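# Does a Table Care What Floor It Stands On? Wobble, Tile and My Semester of Crawling Around

Final report, Furniture and Interiors elective, 7 September 2025

I picked wobbly tables because I was sitting at one when the topic sheet came round. It was in the Sullis reading room, the long table by the radiator, and every time the person across from me erased something my tea moved. I'd already folded a receipt under one leg in April and it had worked for maybe a week. So I wrote "tables, floors" on the sheet and handed it in, and then I had to figure out what I meant!

What I ended up asking was pretty simple. When a table rocks, is it the table or the floor? Everybody I talked to blamed the table. I wanted to see if that was fair.

## What I did

I checked 30 tables in two buildings, Sullis and Clalar. Sullis has old ceramic tile nearly everywhere. Clalar was redone and has sheet vinyl over a leveled slab. For each table I pressed down on every corner in turn, and if it rocked I slid feeler gauges (borrowed from the bike shop, thank you) under the lifted foot until one just fit. Then I turned the table a quarter turn and did it again, which got me some looks.

The quarter turn is the useful bit. If the same leg lifts whichever way the table is facing, the leg is short or the frame is twisted. If a different leg lifts after the turn, the floor has a say in it. I got that idea from my own kitchen, where turning the table is how we've always fixed it.

I split the tables evenly, 15 in each building. I left out anything with a single center post because those tip in their own special way and I'd have needed a second report.

## What I found

In Sullis, 14 of the tables rocked. Yes, all but one. I was so surprised that I went back and repeated the first four, and they rocked again. After the quarter turn most of them changed which leg was lifting, so the floor was doing a lot of it. The tiles there have settled, and the grout lines sit lower than the tile faces. A narrow foot that lands half on grout drops just enough to feel.

Clalar was calmer. A few tables rocked, and those kept the same bad leg after turning. Two of them had lost a foot cap, and once I'd seen that I felt silly for getting the gauges out.

Leg shape turned out to matter more than I'd planned for. Legs that slope outward put the feet farther apart, so they're harder to tip, but the edge of the foot meets the floor at an angle unless somebody cut it flat. Straight legs are easier to level and easier to kick.
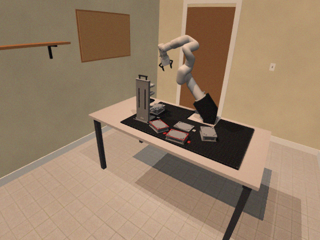 The long tables were a puzzle too. You'd think a longer table would rock more, and by feel it does, but the gaps I measured weren't any bigger than on the square ones. I think a small gap at one end just gets noticed more when you're leaning on the other end – that's a guess, I didn't test it.

## Fixing one

For the practical part I fixed the radiator table. I used screw-in leveling feet from Goicoechea, the hardware place near the bus stop, and set them with a spirit level on the top. It took most of an afternoon, and I stripped one hole and had to plug it with glue and matchsticks. The table has been steady since, and my tea stays put.

I also tried the stick-on felt pads from Brilance on a second table. They squashed flat on the heavy end within days and I wouldn't bother again, at least on tile.

## If I did it over

I'd map the floor first. I only thought of laying a straightedge across the tiles when I was nearly done, and by then the reading room was booked solid. I'd also write the table numbers on masking tape underneath, because I mixed up two of the Clalar ones and had to redo both. And kneepads – definitely kneepads.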